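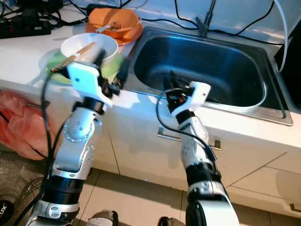 Welcome to the Flurell fan page! We get a lot of the same questions about the band, especially since the second album came out, so we've put the answers in one spot. Got one we missed? Send it through the contact form and we'll add it.

## Who are Flurell?

A four-piece rap and soul group from Brestwood. They started out making beats in a garage, put their first songs online for free, and built a following one tiny show at a time. If you've only heard the singles, you have so much good stuff ahead of you!

## Where should I start?

With *Titau*, the second album. It has 12 tracks and runs well under an hour, and side two is the best thing they've done. After that, go back to the debut, which is rougher and louder – and a lot of fun on a long drive.

## What does "Titau" mean?

The band has never given the same answer twice. In one radio interview it was a street, in another it was a dog. We've stopped guessing (okay, we haven't, there's a very long thread on the message board).

## Is it true they're breaking up?

No. The rumor started when the February shows were pulled from the calendar. Those dates were moved, and the band said so on their own page the same week. Old tickets are still good for the new dates.

## Why isn't "Fernandes" on streaming?

It uses a sample that was never cleared, so it only exists on the first vinyl pressing of the debut. There were 210 copies. They do come up for sale now and then, and prices are all over the place. Ask the seller for a photo of the label before you pay, as the second pressing has the same cover but leaves the song off.

## Do they play it live?

Sometimes! By our setlist log it has been played 4 times, always as an encore. If you hear it, please write to us, with the city and where it came in the set.

## How do I join the message board?

Click "Sign up" and pick a name. We have 2,831 members now and new accounts are checked by hand every Sunday, so you may have to wait a few days. You can read everything without an account.

## Can I post bootlegs or leaks?

Live recordings from the crowd are fine, and the band has been great about that. Leaks of unreleased songs are not, and we take them down.

## Are you connected to the band or the label?

Nope, we're just fans. We can't get you backstage, pass on demos or fix a ticket order. For tickets, contact the venue or wherever you bought them.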